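Mundico 床面摆盘套装 使用手册
第三部分 铺床、摆盘、收拾

写在前面

这一部分讲怎么把一张床变成摆盘的地方。桌子不够大、或者人坐在床边不方便挪到餐桌的，都用这一套。拼装和清单在第一部分，消毒和长期存放在第四部分，这里不重复。急着用的直接看3.2和3.4，别的回头再看。

套装编号967，包装侧面有。打电话补件报这个号就行，不用报颜色。

旧版手册里把“托盘”和“盘子”混着叫，这版改了：大的、方的、四边有沿的叫托盘；椭圆的一律叫盘或者碟。要是你手上还是旧版，以这版为准。

3.1 开始之前

先看床。

床垫软的也能用，但东西会往低处滚。中间鼓、四边低的床垫，圆的果子基本都往边上跑，托盘就要靠中间放。床垫太软、坐下去陷一大块的，建议在床单下面垫一块硬板，厨房的大号案板也行，木头的塑料的都可以。

床上要清空的东西：枕头、被子、靠垫、充电线。枕头放椅子上，别放地上，等会儿脚边要走人。

毛毯可以不撤，铺平就行。电热毯一定要关，插头拔掉。

注意：床上有护栏的，先把靠操作一侧的护栏放下再铺布。铺完再放，布会被夹住，一拽就破。

要准备的：

塑料布，一张，比床面大一圈
托盘，深绿或者绿色那只（浅口）
椭圆盘和椭圆碟，几只都行，大小不要差太多
果蔬，洗过，擦过
干抹布2块，一块擦手，一块擦布面
垃圾袋

果蔬怎么挑：圆的多一点，长的少一点。颜色要拉开，橘子、苹果、李子、小番茄、胡萝卜、西兰花都好用。草莓不要，一捏就出水，染布。香蕉可以，但是放久了黑，收的时候别忘了它。葡萄也别放整串，散的葡萄又太小，掉进床缝里很难找。

做练习的人咀嚼吞咽有困难，或者家里有小小孩的，小番茄这类小果全程要有人在旁边看着。这条不要省。

3.2 铺塑料布

1. 洗手。指甲长的戴手套，布薄，会勾破。

2. 把布整卷放在床头，往床尾推开。不要站在床上铺。

3. 四边都往下垂一截，垂下去25厘米左右最好用。太短了会往上缩，太长了容易踩。

4. 用手掌从中间往四边抹。大的折子抹掉，小皱不用管。皱一点反而好，果子不会一碰就滚走。新开封的布都是皱的，这个不算质量问题，不用退换。

5. 床角的松紧带套上。没有松紧带的旧款，用夹子，夹床单下面那层，不要夹在面上。

6. 布面擦一遍，干抹布。有水珠的话盘子会滑。

颜色说明：布有粉色和透明两种，厚薄一样。粉色的是半透的，底下床单花纹很深的话会透出来，看小果子有点费眼，换一条素床单。做颜色分类练习的时候，红的小果在粉布上没那么显眼，想降低难度就用透明布加白床单。

小心：塑料布不要盖住正在睡觉的人的脚，也不要给孩子单独玩。铺好了就有人在，人走就收。这个要再三讲。

小心：不要拿热锅、热汤往布上放。刚煮好的菜先放凉再上盘。

3.3 摆托盘和盘子

位置怎么定？看惯用手。惯用右手的人，托盘放右半边，盘子和碟放左边靠里。左手的反过来。中间留一条空，手要从这里过。

1. 先放托盘。托盘最重，先放它布就不跑了。放下去以后四个角按一按，哪个角翘就往那边挪一点，还翘就在布下面垫毛巾。

2. 放椭圆盘。离身体远的那一侧。叶菜类放这里，堆在一头，不要铺满，另一头空着好下手。

3. 放碟。放胡萝卜这种长的，尖头露出碟沿没关系，露出来好拿。根要是太长就切一段，切口朝里。

4. 散果放在盘子和托盘之间的布面上，靠身体近一点。不要全堆成一堆，三三两两的就行，有的挨着有的分开。挨着的练的是“只拿一个”，分开的练的是伸手。

5. 托盘里先放几个做样子。不要空着开始，空的托盘很多人不知道往哪放。

样子用哪些：橘子放两个，挨近一点；李子一个；苹果一个，大的，靠着边也行。大的稳，不容易被碰走。托盘里东西之间留出手指能进去的空。

摆好之后大致是下面这样，左边那几只小果就是留着要拿的。盘、碟的远近可以按各家的床调，差一点没事。 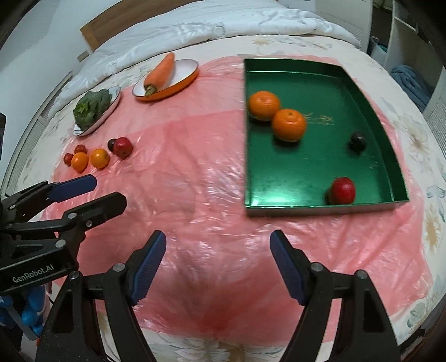

3.4 练习步骤

基本练习，一轮不要超过30分钟。累了就停，不用凑满。

1. 坐好。坐床边的，脚要踩实，踩不到地就垫脚凳。坐轮椅的，刹车踩死，侧着靠床。

2. 先认一遍。不用考，说说就行：哪个是橘子，哪个是李子，那个红的是什么。小番茄和小李子放一起容易认混，先拿起来看看、捏捏，再放下。

3. 拿小果。从离身体最近的一只开始，拿到托盘里放下。放下的时候手要跟到底，不要从半空丢。丢了会弹，弹出去满床找。

4. 一只一只来。要是一把抓两个，放回去，重来，不催。

5. 小果都进了托盘以后，按颜色挪。红的一边，橙的一边，深紫的一边。没有标准答案，红的深的分不清的算哪边都可以，问一句“你觉得呢”就过。

6. 拿胡萝卜。长的东西要换手法，捏中间，不要捏尖。拿起来转个方向，放回碟里，再来一次。

7. 叶菜最后。叶菜散，捏重了掉渣，所以放最后做，掉了渣也不影响前面。

8. 都做完了，反着来一遍，从托盘放回布面。这个很多人跳过，别跳，放到软的面上比放到硬盘里难。

难度怎么加

换位置：托盘挪远一掌。
换手：做完一轮用另一只手。手刚恢复的先不换。
换工具：用夹子、长柄夹、勺子都可以。夹子头要带软垫的，硬头的会把小番茄戳破。用夹子的时候先从橘子练，皮厚，不怕。
换量：小果多放几只。一次不要加太多，床面放不下会往边上滚。

难度怎么减

小果全撤，只留橘子和苹果。
托盘拉近。
布下面垫平，把鼓的地方压一压。

提示：两个人一起做，一个坐左边管盘子，一个坐右边管托盘，中间递。递的时候等对方手到了再松。吵起来是正常的，歇会儿。

3.5 常见情况

果子老往一边滚
床垫不平。看是不是有人坐在床沿上，人一坐那边就低。要么坐到凳子上，要么把托盘放到低的那边接着。

托盘滑
布面有水，或者托盘底没擦。擦干还滑，就在托盘下面垫一层防滑垫，Rarnard 的通用垫能用，剪到比托盘小一圈，不要露边。

托盘里的金色花纹掉了
描的金，刷子一刷就掉。用软布。已经掉了的不影响用，不补换。

布破了小洞
小洞用透明胶带贴背面，贴正面会粘果皮。破口比手掌大就换新的，单独买布也报967。

布有味道
新布有点味，挂阳台晾一晚。不要用香水盖，果子会串味。

盘子磕了边
磕了就停用。银边的磕了以后边很利，肉眼不一定看得出来，用纸巾沿边走一圈，挂丝的就扔。

能不能用仿真果蔬
能。轻，滚得更快，其他一样。仿真的重量都差不多，练“轻重”的话还是要真的。真假混放也可以，但是练完不要让人随手吃，说清楚哪个是真的。

能不能在地上做
地垫上可以，弯腰多，腰不好的不要。

能不能放冰箱里刚拿出来的
先放一放。冰的外面会出水，布就滑了。

3.6 收拾

顺序不要乱，乱了会很麻烦。

1. 先收散在布上的小果。数不数随你，开始的时候放了几只，收的时候心里有数就行。床缝、枕头底下看一眼。

2. 收叶菜。渣子先不管。

3. 碟、盘端走，一次一只，不要摞着端。

4. 托盘最后端，两只手，托底，不要提边沿。托盘里有东西的先拿空，苹果滚起来托盘会偏。

5. 把布的四边往中间兜，渣子兜在里面，整个提到垃圾桶上抖。别在床上抖。

6. 布面擦一遍，湿的擦完再用干的。晾干才能卷，潮着卷会粘，下次揭不开。

7. 卷的时候从床尾往床头卷，跟铺的方向反过来。下次一推就开。

8. 床单摸一下。潮了就换，不要将就睡。

果蔬能不能吃：真的、没破的、掉过布面但没掉过地上的，洗了可以吃。捏过很多轮的小番茄一般软了，煮掉。橘子捏软了反而甜一点，这个说法不保证。掉地上的自己看着办。

洗盘子：温水，软布，不要进洗碗机。有金有银的都不要进微波炉。

收纳：盘和碟中间垫纸，竖着放。托盘平放，上面不要压重的，薄沿压久了会翘。布卷好放最上面，Su 款收纳袋侧面有个长兜就是放布的，很多人拿来放拖鞋，放什么都行，布别折着塞。

3.7 补件和更换

布：用久了发硬、发白就换，跟次数关系不大，跟晒没晒有关。
托盘：沿变形了换。
盘、碟：单只可以补，颜色按库存发，橙色外壁的那款缺货的时候会发别的颜色，尺寸一样。
夹子软垫：Furnham 系列的垫子和这套通用，套上去拧紧就好，旧的要撕干静再套。

一月份以后发货的套装，布的松紧带改成了四角都有。之前的只有床头两个角有，床尾请用夹子。想换新款的，旧布不用寄回。

第四部分：消毒和长期存放，见下页。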